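Nosuteo Trinkbecher Ganivley, blaugrün transparent

Artikelnummer 364-30
Lieferbar, Versand aus unserem Lager
Set mit sechs Bechern: 24 Euro inkl. MwSt., zuzüglich Versand

Der Becher Ganivley ist ein Trinkbecher aus durchscheinendem Kunststoff für den täglichen Gebrauch. Er wird viel in Kantinen, in Werkstätten, auf der Terrasse und beim Camping benutzt, also überall dort, wo Glas nicht erwünscht ist. Die Wand hat ein geometrisches Muster mit vielen Facetten. Dadurch liegt der Becher gut in der Hand, auch wenn die Finger nass sind, und das Licht bricht sich in den Flächen sehr schön.

Die Farbe ist ein Blaugrün, das wir im Katalog als Petrol hell führen. Bei Tageslicht wirkt sie mehr blau, unter warmer Lampe mehr grün. Bitte beachten Sie, dass die Darstellung am Bildschirm abweichen kann. Auf einer hellen Tischplatte kommt der Ton am besten zur Geltung. 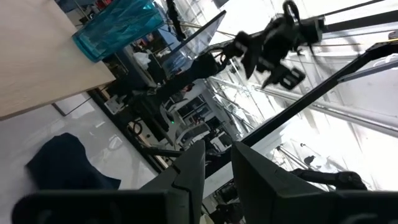
Becher Ganivley in Blaugrün, liegend auf heller Holzplatte.

Lieferumfang: sechs Becher in einem Karton, ineinander gestapelt, mit einer Lage Papier zwischen jedem Becher. Größere Mengen packen wir auf Anfrage in Kartons zu 30 Stück. Für diese Bestellungen schreiben Sie bitte an Frau Funmilayo Olaniyan im Verkauf, sie macht Ihnen ein Angebot mit Lieferzeit.

Reinigung und Pflege

Der Becher kann in der Spülmaschine gereinigt werden, im oberen Korb und bis 49 Grad. Für die Reinigung von Hand nehmen Sie einen weichen Schwamm und etwas Spülmittel. In den Vertiefungen des Musters kann sich mit der Zeit Kalk absetzen, er lässt sich mit verdünntem Essig lösen. Scheuermittel und Stahlwolle sind nicht geeignet. Den Becher bitte nicht in die Mikrowelle stellen und nicht mit kochendem Wasser füllen.

Häufig zusammen bestellt

Tablett Weltik, rutschfest, für sechs Becher
Krug Lawal, 1,5 Liter, mit Deckel
Abtropfgitter Weltik, klein

Meinungen unserer Kunden

Musa Okafor: Wir haben die Becher seit August im Pausenraum. Die Farbe ist noch wie am ersten Tag. Einer hat kleine Kratzer am Boden, das stört uns nicht.

Ayodele Dauda: Schöner Becher, aber beim Stapeln klemmen sie manchmal ein wenig. Man muss leicht drehen, dann gehen sie auseinander.

Rückgabe

Unbenutzte Ware nehmen wir innerhalb von 30 Tagen zurück, wenn der Karton vollständig ist. Ist ein Becher beim Transport beschädigt worden, genügt uns ein Foto per E-Mail und wir schicken Ersatz.

Stand der Produktangaben: 16. Juni 2021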